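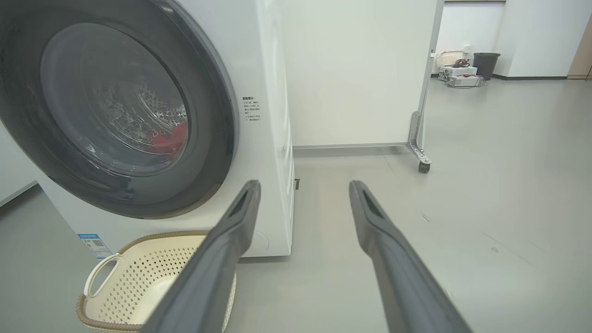

Tonutow – Live in Gotau
Doppel-LP, Artikelnummer 3354

Wer Tonutow einmal auf einer kleinen Bühne erlebt hat, der weiß, warum wir uns auf diese Platte so lange gefreut haben! Das Quartett um Sängerin Ghizlane Ouazzani hat im Juli im alten Kinosaal von Gotau gespielt, zwei Abende hintereinander, und zum Glück lief das Band die ganze Zeit mit. Acht Stücke sind daraus geworden, darunter das lange »Zeleke«, bei dem Othmane Belhaj am Bass gar nicht mehr aufhören mag (wir hätten ihn auch nicht gebremst).
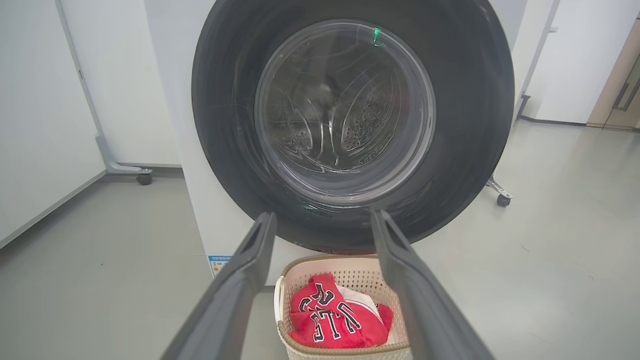

Klang und Pressung
Gemischt hat Emilian Bălan, und zwar so, dass man den Saal noch hört – das Husten in der dritten Reihe, das Knarren der Bühne, den Applaus, der manchmal ein bisschen zu früh kommt. Gepresst auf schwarzem Vinyl, 180 Gramm, mit gefütterten Innenhüllen und einem Textblatt in Deutsch und Französisch.

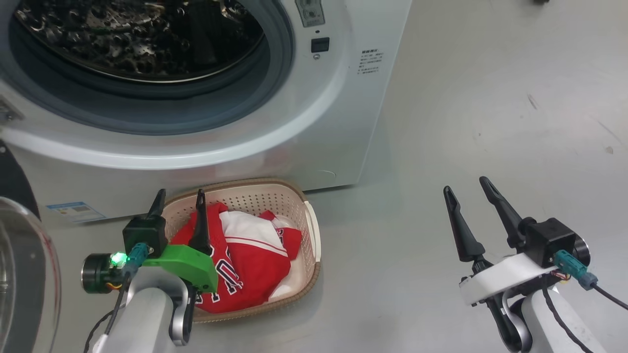
Lieferung und Zubehör
Die Platte erscheint bei Skinstead und ist ab 2025-12-17 lieferbar. Vorbestellungen packen wir wie immer von Hand und verschicken sie im festen Karton. Wer lieber CD hört, findet das Album unter der Artikelnummer 3472, dort allerdings ohne Textblatt. Fragen zur Bestellung beantwortet Ashraf Salem gern per E-Mail, auch wenn es vor den Feiertagen mal einen Tag länger dauert.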